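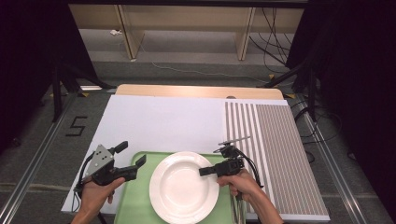 Unit 4. The tray and the plate

Course: Table and Tray Service, Bremar School of Hospitality
Teacher: Maarten Dierckx
Practice hours: Kai-wen Kong, room 104
Bring this handout to the practice hour. The written task at the end is due on 2nd July.

4.1 What this unit is about

In Unit 3 we laid a full table, with cloth, glasses and cutlery. Now we go to a smaller surface. A tray is a table that must travel, and for this reason the order of things on it is more strict than on a table. A guest in a hospital bed, a guest in a hotel room and a child in a school canteen all receive their meal in this way, and they all see the tray from very near.

We start with the plate alone. Students often want to begin with the whole breakfast, with the pot and the small jars. Please be patient. If the plate is in the wrong position, everything that you put after it will also be wrong, and you will have to take it all off again.

4.2 Words for this unit

Tray: a flat carrier with a raised edge. In British books you will also find "salver", but this is usually a metal one and mostly for drinks or letters.

Rim (of the plate): the outer ring, which may be wide or narrow, flat or sloping. The plate in the picture has a wide flat rim.

Well: the lower part in the middle where the food goes. A shallow well is good for dry food and for a little sauce. For soup you need a deep well or a bowl.

Edge (of the tray): the border that stops things from sliding off. Some trays have a high edge with handles cut in it. The light green tray has only slightly raised edges, and they are rounded.

Near side and far side: near side is the side of the guest. Far side is the other one. We do not say "front" and "back" in this course, because in the past two students understood these words in opposite ways and it caused confusion in the exam.

Mat: a thin sheet that lies on the tray under the dishes. Paper, cloth or rubber.

Setting: everything for one person, in its position.

4.3 Choosing the tray

Choose the tray after you know the menu. This sounds simple, but in a busy kitchen people take the tray that lies on top of the pile.

Look at the following points:

Shape. A rectangular tray is the usual choice for a meal. A round tray is for carrying glasses, and it rests on one hand.

Size. The plate must fit with its whole rim inside the edge of the tray. There must also be place for a knife on one side and a fork on the other side. If the knife has to lie on the rim of the plate during the transport, the tray is too small.

Color. A white plate is easy to see on a colored tray. On a white tray the rim disappears, and this is a real difficulty for older guests with weak eyes. Light green is a calm color and it goes well with white, so we use it here as our first combination. Dark trays are elegant, but they show every crumb and every finger mark, and you must wipe them between two guests.

Surface. Pass your finger over the tray. If it is very smooth, use a mat. In the supply catalog of Hundanix, trays with a non-slip surface are listed apart from the smooth ones, and the two kinds should not be mixed in one pile.

4.4 Choosing the plate

For the exercises of this unit we use a round white plate. Other plates come in Unit 6.

Before you put the plate on the tray, hold it under the lamp and turn it slowly. You look for chips on the rim, for gray lines from cutlery in the well, and for dry water spots. A plate with a chip goes out of service at once. Do not put it back on the shelf with the chip turned to the wall (I have seen this).

Hold the plate by the rim, with the thumb flat along it and the other fingers below. The thumb must never come in the well. With a wide rim this is easy and you have no excuse. With the narrow rim of the Kan plates, which we have in the second cupboard, you need more practice.

4.5 Placing the plate: the steps

Work in this order. The times are not important in the first week.

1. Wipe the table or the board where you will work. Dry it with a second cloth.

2. Lay the tray with a long side toward you, or with a short side if the menu card says "narrow setting". Check that it lies flat. If one corner moves when you press it, take another tray.

3. Put the mat on the tray if you use one. The borders must be parallel.

4. Take the plate by the rim and hold it above the middle of the tray. Look straight down on it, do not look from the side.

5. Lower the plate. The near part of the rim touches first, then the far part. There should be no sound, or only a very small one.

6. Let go with both hands at the same time.

7. Look at the space on the left of the rim and on the right of the rim. The two spaces should be the same.

8. If a correction is needed, lift the plate a little and put it down again. Do not push it with the finger. Pushing makes the mat move, and on a tray without a mat it can leave a mark.

4.6 Centered or moved?

For this first exercise the plate is centered on the tray, like in the picture. Students ask if it is always so. No, it depends on what comes next.

With plate, knife and fork only, the plate stays in the center.

With a cup and saucer, move the plate to the left and a little toward the near side. The cup comes on the right, with the ear of the cup to the right also. For a left-handed guest you make the mirror of this.

With a bowl and a plate, the heavier dish goes nearer to the middle. A bowl full of soup is usually the heavier one. Many old books keep the plate in the middle, but we follow the weight - a tray that pulls to one side is tiring to carry and it becomes dangerous on the stairs.

With a tall glass or a pot, put the tall thing near to your body when you carry, and turn the tray when you arrive. This will be shown by Kai-wen Kong in the practice hour, and we repeat it in Unit 5.

4.7 The surface under the tray

Prepare your trays on a plain surface whenever you can. A white board over a wooden table is a good solution. You see immediately if something has spilled, the wood is protected, and the board can be washed separately. Check that the board does not stick out from the table on your side, or you will hit it with your hip.

Patterns are a more difficult matter. Stripes, for example, can help you and can also disturb you. If the stripes run exactly parallel to the side of your tray, you can use them as a ruler. If the tray is a little turned, the eye sees it at once next to the stripes, although on a plain table the guest would never notice. Look at the gray and white stripes at the right of the tray, and notice how they become finer to the right. When you look at fine stripes for a long time your eyes become tired, so for long work keep your attention on the rim and on the edge of the tray.

4.8 Frequent mistakes

The thumb in the well. See 4.4.

The plate too near to the near side. It happens when the student stands too close to the table. Take a half step back and look again.

Two plates stacked "to save time". A stack moves as soon as you walk.

The tray moved after the plate is placed. If the tray must be turned, turn it before step 4.

Looking at the neighbor's tray. He or she can be wrong too.

4.9 Practice hour

Work in pairs in room 104. One student places, the other student observes and writes. Change after 15 minutes. The observer does not speak during the work and does not help, also when the mistake is very visible. Write it down and discuss it when you change.

Exercise A. Place the plate in the center of the tray, following the steps in 4.5. Remove it, put it beside the tray and start again. Continue until your partner writes "good" after three attempts without interruption.

Exercise B. The same, but your partner chooses the direction of the tray.

Exercise C. Place the plate, then add knife and fork from the Brikia set. The handles end on the same line as the near point of the rim. The blade of the knife looks toward the plate.

Exercise D. Place the plate in the position for a cup on the right. Add the cup and the saucer. Carry the tray to the other end of the room and put it down. Then check what has moved, and write how far it has moved and in which direction.

At the end all plates go back in the low cupboard with a paper sheet between them. Trays are wiped and dried before they are piled.

4.10 Written task

Draw a tray from above, on one sheet, with a setting for this breakfast: one plate with bread and cheese, one cup with saucer, one small glass of juice, knife, spoon, napkin. The guest is left-handed. Mark the near side with an arrow. Under the drawing, explain the position of the plate and of the cup in your own words.

The task gives 50 points. The drawing and the explanation have the same weight. Spelling is not counted, but I must be able to read the handwriting.

For Unit 5, please read again the page on walking with a round tray, and wear closed shoes.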